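Call for participants: operators for a two-arm handling study

Gradier is looking for people to take part in a paid study on how two robot arms can be taught to handle large, light, awkward things. We need operators who will guide the arms by hand through a set of short tasks, and a smaller number of reviewers who will watch the recordings afterwards and mark where each step begins and ends. You do not need to have worked with robots before. Most of the people who took part in the first round had not.

The study runs from July at our Nanley site. The lead researcher is Consolacion Magbanua. Day-to-day running of the sessions is handled by Edgardo Evangelista, and he is the person you will deal with if you are accepted.

What the study is about

When a robot learns from recordings of people doing a task, it tends to copy whatever is most common in those recordings. That works well enough for picking up a cup. It works badly for wide, flat things held by both arms at once, where the arms have to agree on height, tilt and speed the whole way through. A small difference between left and right, and the item twists or slides out of one side.

Our first round collected 2327 recordings of two-arm tasks. We trained the same learning method, which we call Sikine, on different parts of that collection. The version trained only on clean, successful recordings did worse than the version that also included recordings where the operator got into difficulty and put things right. We had expected some difference but it was larger than we thought, and it showed up most clearly when the thing being handled blocked a camera's view of the table.

We do not yet know whether the gain comes from the corrections themselves or simply from a wider spread of arm positions. The second round is meant to separate the two. Half the operators will be asked to work as they normally would. The other half will be given small set disturbances, such as a shifted starting position, and asked to recover from them. You will be told which group you are in at the end of the study and not before.

What operators do

You sit at a pair of hand controls called Yap. Each control moves one arm, and a grip lever on each opens and closes the gripper. A typical task is to pick up a panel from the rack, turn it, and set it down inside a marked area. Others involve folding, sliding and passing an item from one arm to the other. Tasks are short, and you will repeat each of them many times with small changes in between.

A session lasts a morning or an afternoon, starting at 9.30am or 1.30pm, with breaks. The first session is training and is paid the same as the rest. Mark Anthony Ocampo runs the training and will stay beside you until you are comfortable with the controls. Some people take to it within the hour, others need the full session, and we have found no link between that and how useful their later recordings are.

You will be asked to:
-- attend at least six sessions, including training
-- keep to the task as written, even where you can see a quicker way
-- press the pedal to mark a recording as failed when you think it has failed
-- fill in a one-page sheet at the end of each session

Please do not stop early to hide a mistake. Mistakes are part of what we are studying -- a recording with a slip and a recovery in it counts in full towards your session.

What reviewers do

Reviewers work from recordings taken by the fixed camera at the workspace. For each one you note the start and end of every step, and give a plain yes or no on whether the view is clear enough to judge it. Where it isn't, you say so and move on. We do not want guesses. Each recording is marked by two reviewers working separately, and Alfredo Estrella settles the cases where they disagree.

In a good many recordings a large item fills most of the view and leaves only parts of the grippers showing at the edges. These take longer to mark and we would like them spread fairly between reviewers. 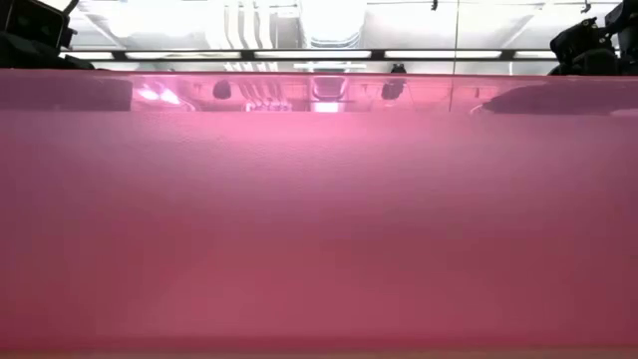 Camera view almost filled by a pink panel, with parts of the two grippers in the upper corners.

Review work can be done at Nanley or at home on a computer we lend you. Expect around 20 recordings an hour once you are used to the form, fewer at the start.

Who can apply

You must be 18 or over and able to sit at the controls for the length of a session with breaks. Operators need reasonable use of both hands. Glasses and contact lenses are fine. If you took part in the first round you can apply as a reviewer but not as an operator.

Payment

Operators who complete all six sessions receive 400 pounds. If you leave before the end you are paid for the sessions you attended, training included. Reviewers are paid by the hour and the rate is given in the information sheet. Travel to Nanley by bus or train is refunded against tickets.

Your data

We record the movement of the controls and the camera views of the workspace. We do not film your face or record sound. Recordings are stored under a number, and you can ask for yours to be removed at any time until the final analysis starts.

How to apply

Write to Florante Panganiban at the Gradier study office, saying whether you would like to be an operator or a reviewer and whether mornings or afternoons suit you. A few lines are enough and there is no need to send a CV. You will be sent the information sheet and a consent form to read before you decide. Places are given in the order that completed forms come back, and we keep a short reserve list for each role.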